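Holiday House Questions, Answered Again
Endness Cottage, Wavley. Updated August 2024

What time can we get in?
From 3 in the afternoon. Turning up at noon and sitting in the driveway with the engine running does not make the cleaning go faster, though it does give the cleaner something to talk about.

How do I open the key safe?
Your code arrives by text the day before. Slide the black cover down, punch it in, pull the lever toward you. If it sticks, pull harder. It has stuck since we bought it and we've grown fond of it.

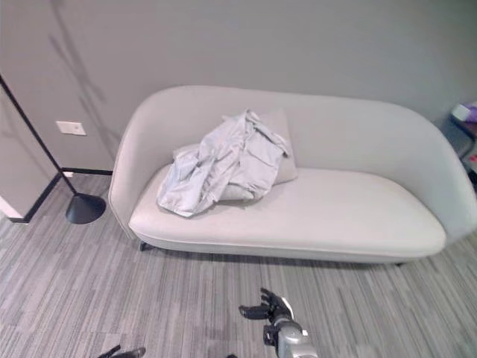
Is linen included?
Sheets and bath towels are supplied for every booked guest. Beach towels are not, and the bath towels would prefer to stay off the sand.

Can we bring the dog?
One dog, house-trained, outside the bedrooms. We allow for a bit of hair. We did not allow for the kelpie who ate the fly screen in May, and the replacement came to $390, which his family paid with reasonably good grace.

How far is the beach?
The track starts at the end of the street, past the Vokthorpe turn-off. It is downhill going and, by a cruel trick of geography, uphill coming home with the esky. 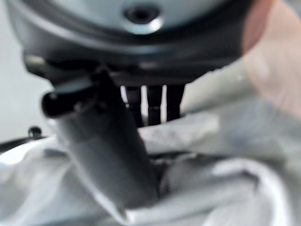

Charito Marquez wrote in to say that the track is fine in thongs but the last bit of steps is not, and could we please put that on the website. Done. Wear proper shoes.

Where do we get dinner?
Margaritis does fish and chips until eight, or until the fish runs out. Ring ahead in the school holidays. The potato cakes are better than the fish, and they know it.

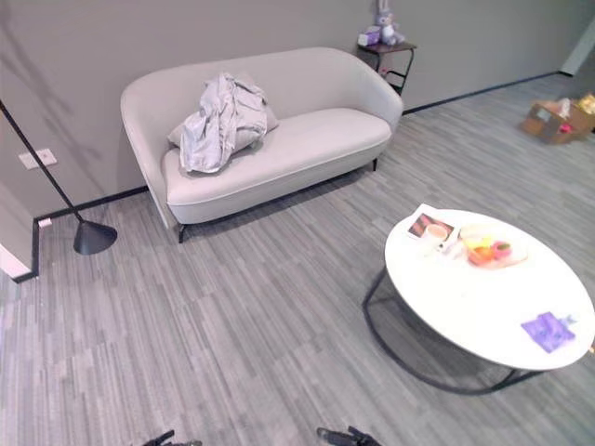
What if we leave something behind?
Check under the beds, behind the bathroom door and on the clothesline, where at least one pair of bathers is abandoned each week. Check the lounge as well. A crumpled grey jacket or bit of cloth on a pale grey sofa is very nearly invisible, especially bunched up over a grey cushion. We post things home for the cost of the satchel and keep the rest for 105 days, after which they go to the op shop.

What do we do at checkout?
Bins out, dishwasher on, heater off. Please don't strip the beds.
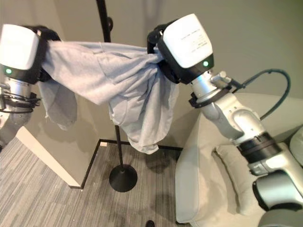

Can we use the washing machine?
Go for your life. Powder is in the laundry cupboard, pegs are on the line, and the dryer works if you clean the filter. Anything you'd like to wear again should be shaken out and held up by both ends, as with the light grey top here, before it goes on the line. The iron exists, but it leaks.

How much is the bond?
There isn't one. A full week in peak season is $1,815 and we figure that's enough of your money for the time being.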